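Last updated: June, 4:15 p.m.

Destgate Adds Mixed Household Goods to Free Exchange Service

DESTGATE – The Destgate Department of Neighborhood Services has extended its free household exchange to kitchen items and small toys brought in together, ending a rule that required residents to separate their donations before drop-off. The change took effect at the Prardale Street depot this month and will apply at the Akanda branch before the end of the summer.

Under the former rule, bowls, cups and utensils were accepted at one counter and toys at another, with different opening hours for each. Residents who arrived with a mixed box were asked to divide it on site or return at another time. The department said that 674 boxes were turned away or only partly accepted under that arrangement last year.

"Most people clear out a kitchen shelf and a toy corner on the same afternoon, and everything goes into one box," said Ankit Dwivedi, who manages the exchange for the department. "We were asking them to do our sorting for us, and a good many of them took the box home again."

Mixed donations are now placed in wide gray bins on a sorting table, where each piece is taken out, checked and assigned to a category. Bowls and drinking glasses are examined for chips and cracks. Scoops, spoons and other small utensils are kept with the kitchen goods. Building blocks go to the toy section, where they are grouped by type and offered in bags. Loose pieces that belong to no complete set are accepted, as schools and after-school programs have asked for them.

The exchange does not offer food to the public. Fruit and other perishable goods that arrive in a box are set aside during sorting and do not reach the shelves. Residents are asked to look through their boxes for such items before leaving home, particularly in warm weather.

The department approved the change following a trial at Prardale Street in the spring. Staff handled 1,000 boxes during the trial and found that a mixed box took slightly longer to process than a sorted one, but that the total amount of usable goods increased. Kitchenware accounted for the larger share. Clear glasses and single bowls, which were formerly discouraged unless they came in sets, were among the items claimed most quickly.

Odair Cavalcanti, who supervises the sorting tables at Prardale Street, said that single pieces had been undervalued under the old guidelines. "Someone moving into a first apartment will take one bowl and one cup and be pleased to have them," he said. "The requirement for a set of four kept a great deal of perfectly good kitchenware out of the building."

Mr. Cavalcanti added that staff prefer items to be placed loosely in the box. Glass may be wrapped in a single sheet of paper. Taped bundles and knotted bags slow the work considerably and have in some cases led to breakage when they were opened.

The exchange currently serves over 1,000 households and is open to any resident of Destgate. No income requirement applies. Visitors may take up to a set number of items per visit, posted at the entrance of each branch, and are not required to donate in return.

The expanded service is funded from the department's existing budget, with shelving and tables supplied by Vastano, a local furnishing company that has fitted out both branches. An additional 66 shelf units will be installed at Akanda before mixed boxes are accepted there. The branch will remain open during the installation, although the toy section will be moved temporarily to the front hall.

Several categories remain excluded at both locations. The exchange does not accept knives, pressure cookers, electrical appliances, car seats or toys that require batteries. Plastic containers are accepted with their lids only. Large furniture continues to be handled by appointment through the department's main office.

Drop-off at Prardale Street is available from 9 a.m. until 3 p.m., and residents may collect goods until 5 p.m. Boxes should be handed to staff at the side entrance and may not be left outside the building after hours. Empty boxes can be taken home or left for reuse.

Printed copies of the new guidelines are available at both branches and at the main office. The department will review the list of accepted items once the Akanda branch has completed its first full month under the new rule. 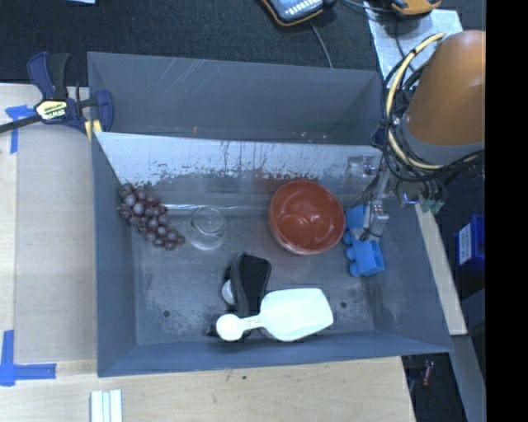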